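Desk in a small flat: wax, oil or leave it alone?

katalin_d
September 2, 2024
We've been in the new place since February and I'm finally working at a proper desk, one with a little raised shelf along the back. I love it but I'm paranoid about rings from my tea. Do I wax it? My neighbour swears by Jarby oil and used it on everything, including her stairs.
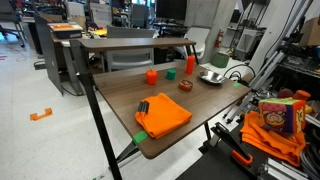 I only paid 70 for it second hand so I don't want to spend more than that on fancy products!

walczak2000
Wax, every time. Two thin coats, leave it overnight, buff with an old T-shirt. I did my mum's sideboard like that and it still looks lovely.

margitkun
Hang on — is it real wood though? If the top's laminate, wax will just sit there and go smeary. I ruined a bedside table that way and had to scrub it all off with washing-up liquid. Try a drop of water on the underside first.

walczak2000
Never had it go smeary in my life, you probably put too much on.

margitkun
I put on exactly what the tin said, thanks.

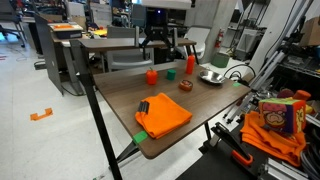 Anyway Katalin, a coaster costs next to nothing and a damp cloth does the rest. I'd save your 70.

Ardalan M
With Margit on this one. Oil's fine on bare wood but it's a pain to keep up, and the Jarby stuff smells for days (my opinion, the other half likes it).

katalin_d
Did the water thing and it just beaded up, so I suppose that's laminate? Coasters ordered. Still quite tempted by the wax on my bookcase — walczak, which one do you use?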